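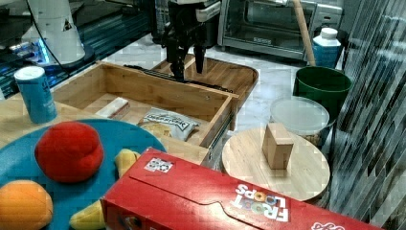
The fault log for September has 11 entries and nine of them are the same fault. The arm reaches the drawer, the fingers close, the wrist pulls, and somewhere in the first part of the pull the controller throws a following error on the last joint and drops to a protective stop. Brakes on, arm rigid, drawer jammed against the fingers. Clearing it takes a manual release and a re-home.

I spent too long on the wrong theory, so I'm writing the whole thing down.

The first theory was friction. Drawer slides get sticky, and a sticky slide looks just like a collision if all you have is motor current. I cleaned the slides and ran the pull by hand with a luggage scale hooked over the front. The force was low and even over the whole travel. I ran 12 pulls under robot control straight afterward and got two stops. A bad slide would have shown up on the scale, so I put it back together and moved on.

The second theory was calibration. If the camera-to-base transform is off, the fingers close off center, and the pull starts with a side load already on the wrist. This one was partly true. The transform had drifted by a few millimeters at the far side of the workspace. I redid it, the grasps got visibly better centered, and the stops kept coming at nearly the same rate. I should have taken that as a stronger hint than I did.

What I had not looked at was the order of the tasks. The drawer routine runs after the countertop routine, and when I lined up the log with the task schedule, every stop came after a long countertop session. None came in the first half hour after power-up. Something was changing while the arm worked.
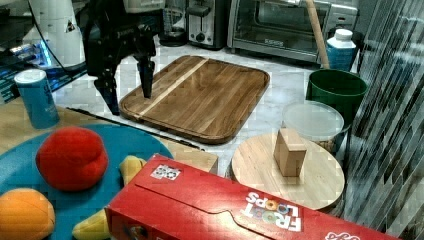 I pulled the joint temperatures next. They were fine. The supply voltage was less fine. We run the arm off a Travau bench supply, which also feeds the gripper through a splitter I added when we moved everything over to the Trundthorpe room. Under load, late in a session, the voltage at the gripper end sagged for a few milliseconds each time the fingers closed hard. The wrist drive saw the same sag, lost torque for an instant, fell behind its commanded position, and reported a following error. The drive was telling the truth the whole time. I had been reading the message as "I hit something."

The splitter had one crimp that was never properly seated. Cold, it measured fine. After an hour of current through it, the resistance climbed. I cut it out, ran the gripper on its own feed, and repeated the sequence 100 times over two afternoons with no stops.

The Pulari controller does log bus voltage, but only at a slow rate by default, and the dips fall between samples. I have turned the rate up and left it there. The log files are bigger now.

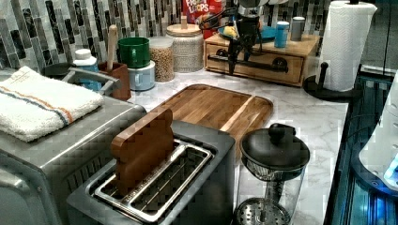

Couldn't you just have raised the following error limit?

It would have hidden most of the stops. It would also have let the arm carry on after a real collision for longer than I want it to, with a bad crimp still heating up behind the bench. The limit is back at the factory value.

Two entries in the log are still unexplained. Both are communication timeouts, both came at power-up, and neither has repeated since I replaced the network cable. I'm leaving them open.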